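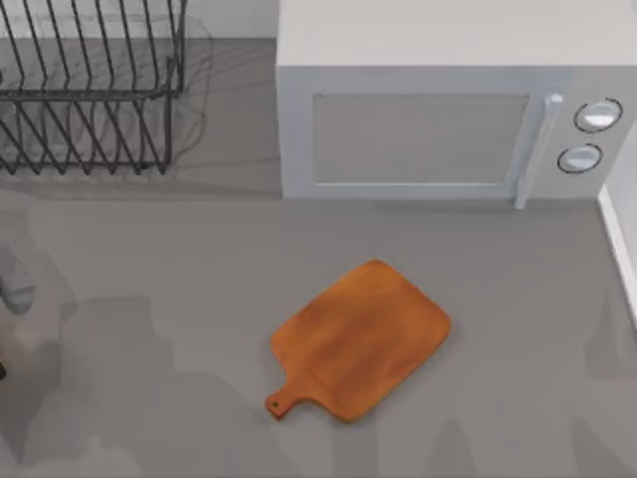
Hello again from the Flelon project! June was mostly a planner month for us, and a much happier one than May.

The big job was moving the grasp planner over to the new collision checker (the one Srivastava lent us, bugs and all). It's in, it runs, and planning a reach across the simulated kitchen now takes 15 milliseconds where it used to take 50. I did a little dance.

Thin things are still a pain — the wires of a dish rack get padded out into a solid lump, so the planner goes miles round them. I've started on a finer model for those and want it merged before we visit Jilgate.

The overnight tests are up to 900 runs, with the board starting at a different angle each time. 20 of them crashed on a logging fault, which is mine, and I'm fixing it this week.

Spending is on track. I'd still love a yes or no on the second Bostach licence, please!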